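**Fuststead College Robotics Society: project thread, December 2025**
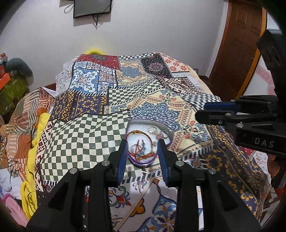

## 1/9

The Society is pleased to report on its student project for the present term. Members are recording everyday household tasks with hand-held grippers, and the recordings will be used to train the two-armed machine built by last year's entrants. The current task is the sorting of small jewellery: bracelets and earrings kept in an open heart-shaped tin, with padding inside.

## 2/9

Sixteen students are enrolled in the project. They work in pairs and each pair keeps its own log. Recording is carried out in members' homes and in college residences, on whatever surface is normally used for the task. A patterned bedspread is as acceptable as a desk.

## 3/9

Each gripper has two padded fingers. Members are reminded that the ridged pads are to be wiped before every session and inspected for wear afterwards. A pad that has begun to lift at the corner must be reported in the log and must not be glued back by the user.

## 4/9

The jewellery task consists of seven steps, set out in the Farnovton task sheet. String bracelets are to be lifted singly. Where several are tangled, the operator should draw one free with the first gripper while the second holds the remainder. Hoop earrings should be taken by the rim. Charms should not be used as a handle.

## 5/9

Several pairs have asked whether a dropped item spoils a recording. It does not. The operator should pick the item up with the gripper and carry on. Recordings should be stopped only if an item leaves the working surface altogether, in which case the log entry is marked "S" and the step is repeated from the start.

## 6/9

The Brundier charging units have been moved to the ground-floor store. Keys are held at reception. Grippers are to be returned with both batteries fitted and the cable coiled. The Society regrets that two units were out of service for part of November and thanks members for sharing equipment during that period.

## 7/9

A note on the logs. Entries such as "went fine" are of little help to the students who label the recordings. Please state which item was handled, which hand was used and at which step any difficulty arose. The log kept by the Harawira group may be consulted as a model and is available in the shared folder.

## 8/9

The jewellery task will be followed by the folding of small garments and the closing of zipped bags. Task sheets for both are in draft. Comments from members are welcome and may be left in the margin of the shared copy.

## 9/9

The project will be shown at the college open evening in April. Pairs wishing to give a demonstration should enter their names on the list outside the workshop. Further posts will be added to this thread when the garment sheet has been approved.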